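Sound Recording 1, Week 6 Handout: Miking a Drum Kit in a Small Room

Welcome back! Last week was all about voices, and now we get to the noisy part. Drums are my favourite thing to record, and you can get a really lovely kit sound with far fewer mics than the glossy studio photos suggest.

Start with the overheads. If they sound good on their own, you're most of the way there already. Put the first one above the snare, pointing straight down, then set the second out past the floor tom, aimed back across the kit. Measure both to the centre of the snare with a bit of string (a mic cable works fine) so the snare reaches them at the same moment. Then listen in mono. If the snare goes thin, move one mic a little and listen again.

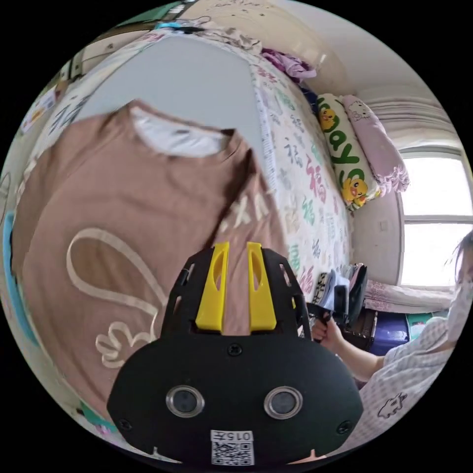
Next comes the kick. With a hole in the front head, try the mic just inside it first, then push it further in for more click from the beater. Pull it back out and you get more boom -- sometimes far too much in a room with a low ceiling. Flip the polarity on the kick channel while both overheads are up, and keep whichever setting has more weight.

The snare mic goes in last. Come in over the rim from the hi-hat side, with the back of the mic facing the hats, so the cardioid pattern does some of the work for you!

Listening for this week, all in the course folder:

Mets, take 143: overheads only
Dronton, live room: overheads and kick
Prilum, second session: full kit, snare bottom mic muted

Play the Dronton one loud. The cymbals are a touch harsh, but the kick colour is gorgeous.

Prac bookings for the Misitthorpe studio close Aug 30, 2024. The door code is 3581, and you'll need your own headphones. Mixes from this prac are due in October, as WAV files, with a short note on where you placed each mic.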